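Kibet Kirui @kibetkirui
Mar 3, 2024

OK so I finally did my grandmother's letters. All of them. Thread, because I have feelings and also a sore neck.

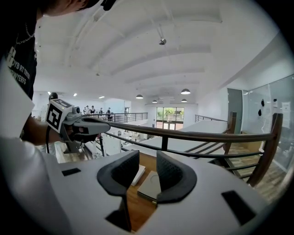
Papers and a lidded box on the table.

Background: she wrote to her sister for most of her adult life, and my great-aunt kept everything. Shopping lists on the backs of envelopes, recipes, a very angry page about a neighbor's goat. It all came to me in September and I did nothing with it till last month.

First mistake: I started reading. Do NOT start reading. You pick up one page to see the date and an hour later you're deep in a fight over who borrowed the good pot in 1971.

What worked better was sorting by paper first. She bought the same blue pad for years, then switched to lined school paper, then whatever was in the drawer. I got the decades mostly right before I'd read a word.

Final tally is 92 letters and way too many loose pages. The loose pages are the hard part — she never numbered anything and she'd stop in the middle of a thought to go stir something.

My friend Chiharu Furukawa told me to take out the paper clips before anything else. She was right. Some had rusted straight into the page. Slide a bit of stiff plastic under the clip and go slow!!

Also no tape. I know. I had the roll in my hand. Put the torn one in its own folder and walk away.

I typed up the ones I could read and sent them to the cousins. 400 messages in the family chat by morning, most of them about the goat.

Apparently the goat had a name and it was Minister. Three cousins remember him and they all remember him a different color.

My favorite so far is from the year my mom was born. Two pages on the price of sugar, then right at the bottom: "the baby is here and she is loud." That's it, that's the whole announcement.

Her handwriting gets bigger toward the end. The last few are maybe ten lines each, and she still finds room to ask if my great-aunt is wearing a proper coat.

Someone asked about the spelling. I left it alone. She spelled "Wednesday" a new way every time and I'm not taking that from her.

Still stuck on one word that shows up over and over, looks like "mbiro" or "mbira"? She's always either hiding it or running out of it. If your grandma had one of these please tell me what it is.

Going to go call my mom now — she wants the sugar letter read out loud again.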